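Ranger les pulls avant l'hiver

8 octobre 2021

Comme chaque mois d'octobre, je sors les lainages de leur caisse. Je fais tout sur le lit, c'est la seule grande surface de l'appartement.

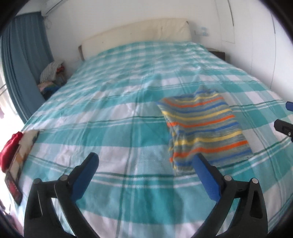
Riet Meijer m'a donné sa méthode l'an dernier : plier en trois, puis en deux, et ranger debout. Je m'y tiens à peu près.

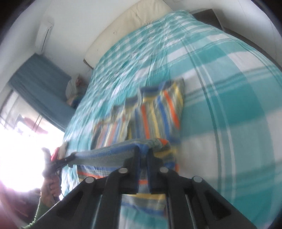

La chambre est petite et je n'ai pas de table à repasser. Je lisse donc à la main. Le drap à carreaux turquoise et blancs fait l'affaire, même froissé – ses lignes me servent de repère pour plier droit.

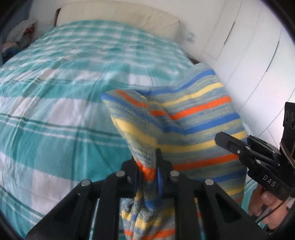
Les mailles épaisses restent les plus pénibles, elles se détendent si on les suspend. Celle à rayures bleues, jaunes et orange ira donc à plat, en haut de la pile. J'ai commandé une boîte Hendska de 62 litres pour le reste. Elle arrive dans la semaine.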